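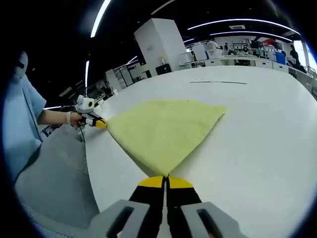
Mekdes Chala meinte gestern, der rechte Greifer lasse die Tuchspitze immer erst beim Nachfassen los, beim ersten Zupacken halte er ja, und ob wir nicht einfach die Kraft hochdrehen könnten. Liebe Mekdes, lieben Dank dafür, der Hinweis mit dem Nachfassen hat mir wirklich viel Sucherei erspart! Nur an der Kraft liegt es leider nicht, das hatte Wenceslao im März schon probiert.

Ticket 484 – Handgreiferpaar Faltplatz, rechte Seite
Status: in Beobachtung
Bearbeitung: Anika Boateng

Ich schreibe es mal ausführlich auf, damit beim nächsten Mal keiner von vorn anfangen muss. Gemeldet war: Mikrofasertuch zum Dreieck gelegt, linker Greifer an der Ecke, rechter an der unteren Spitze, und rechts rutscht der Stoff weg, sobald man ein bisschen zieht. Links alles bestens.

Zuerst habe ich die gelben Fingerspitzen mit einem fusselfreien Lappen abgewischt, da kam schon ordentlich Flaum herunter. Danach hielt es besser, aber noch nicht gut. Also Papierstreifen zwischen die Finger, schließen, ziehen: Vorn klemmte er, weiter hinten ließ er sich herausziehen. Die Spitzen standen also nicht parallel. Beide Schrauben am rechten Finger gelöst, Finger leicht angedrückt, über Kreuz wieder festgezogen, Papiertest wiederholt, diesmal über die ganze Länge fest.

Dann die Nullstellung neu eingelernt (Finger ganz zu, vier Sekunden halten, erst dann bestätigen – wer früher drückt, bekommt den alten Wert zurück, das ist mir prompt passiert). Zum Schluss 200 Griffe am Tuch, zwei davon abgerutscht, beide mit sehr wenig Stoff zwischen den Spitzen. Damit kann ich gut leben.

Bitte noch: Spitzen nach jeder Schicht abwischen, und beim linken Greifer das Kabel nicht auf Zug hängen lassen. Neue Spitzen sind bei Reuter bestellt, der Zähler steht bei fast 2000 Griffen. Das Ticket lasse ich offen, bis sie da sind.

4 Kommentare · 2 Mal geteilt

Macario Cárdenas
Papiertest gleich am zweiten Paar gemacht, da klemmt es auch nur vorn. Welches Drehmoment nimmst du?

Anika Boateng
Handfest mit dem kleinen Schlüssel, mehr mögen die Gewinde nicht. Komm gern vorbei, dann machen wir es zusammen!

Wenceslao Ventura
Kraft habe ich wieder auf den alten Wert gestellt.

Mekdes Chala
Hält heute prima, danke dir!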